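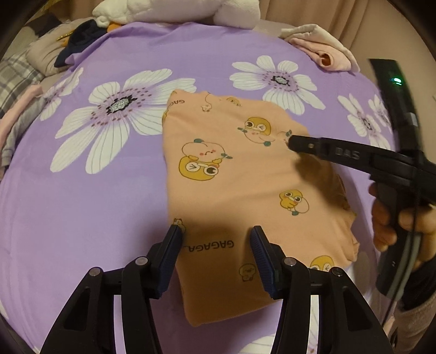

Grown-ups say that clothes must be folded or they will get creased. Is that true? Partly. A crease is a bend in the cloth that has decided to stay, and folding makes bends too. A garment covered in yellow ducks, folded into a long panel on a flowery bed, has a bend down each long side. So why bother?

The trick is in the kind of bend. Cloth is made of threads, and threads are made of tiny fibres. Squash a top into a ball and the fibres get bent in 200 different directions. Fold it and they bend along a few straight lines, which you hardly notice when you put it on.

Cotton creases badly. Stretchy knitted cloth creases much less, so be a bit suspicious if someone tells you a woolly jumper will be ruined by one night on a chair. It won't.

You may also hear that folding saves space. I doubted this, so I tried it with my own drawer. Scrunched up, the T-shirts stopped the drawer closing. Folded, they went in – with room for 3 pairs of socks.

Then there are the clever folds in videos, the ones that take 2 seconds. Tobiloba Uzor, who is nine, tested one for us and it took her all of teatime. Her ordinary fold, sides in and then bottom to top, was quicker and looked just the same in the drawer.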